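Automatisation des tâches de service - séance 7
Étude de cas : le kit bi-bras Toltura (distribué par Etberg)

Objectif de la séance : apprendre à lire une offre commerciale de robotique de service. On ne cherche pas à savoir si le produit est « bon ». On cherche ce que le vendeur affirme, ce qu'il mesure et ce qu'il laisse de côté.

1. Ce qui est vendu

Le kit comprend 2 bras légers à pince, leurs embases, une caméra en hauteur et une licence logicielle Prirnlow d'un an. Etberg le présente comme une « solution de débarrassage autonome » pour cantines, salles de pause et petits traiteurs. Le mot solution revient souvent dans la plaquette, le mot panne jamais.

La licence est renouvelable. Le prix du renouvellement ne figure pas dans l'offre de base, il faut le demander. À noter pour le calcul du coût complet (voir TD).

2. Le chiffre mis en avant

La plaquette annonce 657 cycles de débarrassage « menés à terme ». Trois remarques.

Aucun dénominateur. 657 sur combien ? Sans le nombre total d'essais, on ne peut calculer aucun taux de réussite.

Le terme « cycle » n'est défini nulle part. Déplacer un gobelet du plateau au casier peut compter pour un cycle. Vider un plateau entier aussi. Les deux lectures donnent des machines très différentes.

« Mené à terme » n'exclut pas une reprise en main par l'opérateur. Le manuel Prirnlow prévoit un mode de téléopération, et l'annexe précise que les journaux ne distinguent pas les deux modes par défaut. C'est écrit en petit, mais c'est écrit.

3. Comparaison avec Tzanetos

Tzanetos propose un poste à un seul bras, moins cher, sans promesse d'autonomie : l'opérateur pilote, la machine répète. La documentation donne 17 secondes par objet saisi, objets rigides uniquement, couverts exclus. L'argument est moins séduisant, mais on peut le vérifier avec un chronomètre. Toltura ne donne aucun temps par objet.

On entend souvent que deux bras vont deux fois plus vite. C'est faux dès qu'ils partagent le même plateau : l'un attend que l'autre dégage l'espace. Demander toujours le temps total de la tâche.

4. Ce qu'il faut regarder sur un poste

Un plateau de repas réel combine des difficultés que les démonstrations séparent volontiers : vaisselle rigide, papier froissé, restes, objets minces posés à plat. Pour chacun, se demander quelle prise est possible avec une pince à deux mors et où l'objet doit aller. Une serviette ne va pas dans le même bac qu'une assiette, et un bol qui contient encore des restes doit être vidé avant d'être rangé. Qui le vide ? La plaquette parle de « mise au casier », pas de tri. 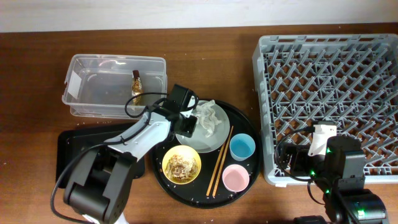 Fig. 1 - Poste à deux bras : plateau rond avec assiette, bol de restes, baguettes et gobelets ; casier gris à droite.

Questions à préparer sur la figure : dans quel ordre traiter les objets ? Que faire des baguettes ? Les miettes sur la table font-elles partie de la tâche vendue ? Une photo ne dit rien de la réussite du geste, ne pas conclure là-dessus.

5. Avis provisoire

En l'état, le kit convient à un laboratoire ou à une salle de TP. Pour une exploitation quotidienne, le dossier est trop mince - pas de taux d'échec, pas de temps de cycle, rien sur le nettoyage des pinces.

À rendre pour décembre : une page, liste des mesures que vous exigeriez d'Etberg avant achat, avec le protocole pour chacune.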